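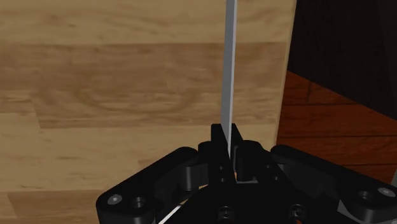 I have been waiting years for somebody to take wood grain seriously. When people argue about whether robots can learn useful skills in simulation, the talk goes straight to physics: friction, contact, how a finger pushes on a handle. Fine, all of that matters. But the result that has had me grinning since last week is about looks. Take a thin gray bar held in a black gripper, with broad honey-colored planks behind it full of dark swirls and knots. To you and me the bar is obvious. To a network reading pixels, every one of those streaks is a long skinny shape that might be worth paying attention to, and the bar is just one more of them!

The Kultora group went after exactly this. They took one grasping policy and trained it two ways, once with plain flat surfaces and once with busy ones, swapping the textures between episodes and leaving the physics alone. Same arm, same objects, same number of training episodes (1,811 in each set). Then they ran both on 987 test episodes in rooms neither version had met. The plain-surface policy finished 369 of them. The busy one finished over 600, and I read that line three times before I believed it.

What I love is how cheap the change is. You don't need a better simulator or a bigger model. You need a folder of textures and the patience to shuffle them. I know a fair number of people working in labs with one graphics card and a tired workstation, and this is a thing they can try tonight.

Now, the objections. Gizella Gulyás, whose writing on the Farkas benchmark I always read, thinks we are fooling ourselves when we test simulated training with simulated tests. She has a point, and I don't want to wave it off. A room with new textures is still drawn by the same renderer, with the same tidy light. The Kultora paper has no hardware numbers at all, and I'd trade half its charts for a small table of them. Still, I think her standard is too strict for a first result. If a policy can't cope with a new tabletop in simulation, I have no hope for it in a kitchen. 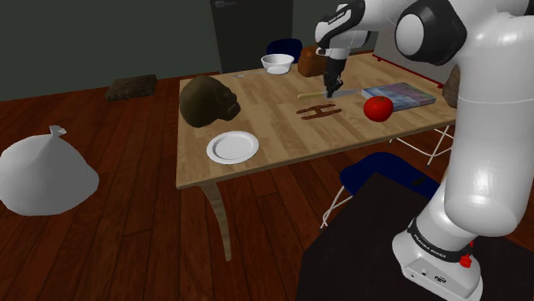
Jumbridge, 04/12/2022

I wrote everything above before getting the setup running on my own machine, so let me add what a few days with it has done to my opinion. Mostly it has made me more excited. My table has a knife on it, and an apple, a book, a plate, a bowl and a lumpy brown skull-like thing, and the Franka arm has to reach down through all of that for the knife. I ran 374 episodes with the Hevton texture pack. The failures I watched were nearly all about where the fingers closed along the knife, and hardly ever about picking the wrong object. With flat textures I was getting plenty of both.

I also changed my mind on one thing. I used to think clutter and texture were the same problem, and that enough objects on the table would do the job of a busy surface. I don't think so anymore. Clutter taught my policy to choose. Texture taught it to find edges, and a thin blade is nearly all edge.

Gizella will want hardware, and so do I. The arm I can borrow is free in August, and I've already started sanding a tabletop for it.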